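Unglazed ring under mugs: does it scratch the table?
Curkeo Home Forum > Kitchen and Tableware
3,176 views

umabula
Hello all. I moved in June and bought my first white table. Now I look at the bottom of every cup I own. My orange mug has shiny glaze everywhere on the body, but the ring it stands on has no glaze. The ring is cream white and in one part I see tiny gray flecks and worn spots. 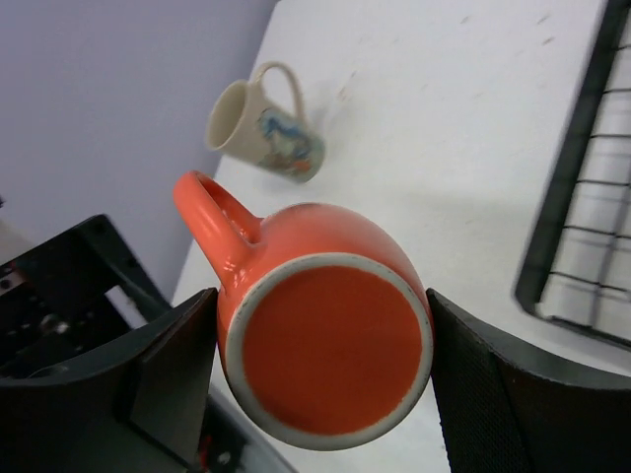
I would like to know two things. Can such a ring scratch a table over time? And can I make it smoother at home without breaking the mug? The middle of the bottom is matte too, but it does not touch the table, so I do not worry for it.
Upendo Mabula

kilnside_70
Yes, it can scratch. Bare clay is harder than most people think, and table paint is soft. Take wet sandpaper, a fine one, put it flat on a board and turn the mug on it in circles. Keep it wet so you don't breathe the dust. Two minutes and then feel it with your thumb.

Dillex
I disagree with sanding. I have used mugs with a bare foot for many years and the marks on my table came from sand and sugar under the cup. Wipe the table and lift the cup when you move it. Finished.

kilnside_70
Dillex, depends on the clay. Some feet come out of the factory like a nail file. If it feels rough on the thumb, sanding does no harm.

umabula
Thank you both. It is a little rough, only on one side. Is the gray a kind of mold?

simiyu_pots
Hard to say from here. It can be specks in the clay, or it can be metal marks from a sink or a rack. Try baking soda paste on the flecks. If they stay the same, leave them alone.

Dillex
And please nobody tell her to buy felt pads. They get wet in the sink and smell.

umabula
No felt pads, I promise! One more question, because the cups all live on the same table. I keep mugs standing with the opening up, and my short tumbler I sometimes lay on the side. My sister says a glass must never lie down. I think a thick bottom makes it strong enough.

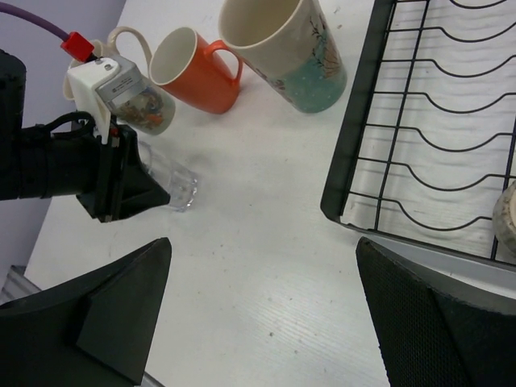
Reading time for this thread: 2 min

The cream mug with the printed figures I would not sand in any case, I like it too much. So the question is only for the orange one and for the glass.

simiyu_pots
Your sister is right, sorry. The thick bottom is not the weak part, the rim is. A lying glass can roll into a mug and the rim chips first. Stand it up.

kilnside_70
I lay mine down on a towel to dry. On a bare table I would not do it.

Dillex
Here I agree with kilnside_70, please write down the date.

umabula
Okay, the glass will stand. I will try the baking soda tonight and the wet paper after that, only on the rough side.

kilnside_70
Do the whole ring, not one side! Otherwise the mug will rock.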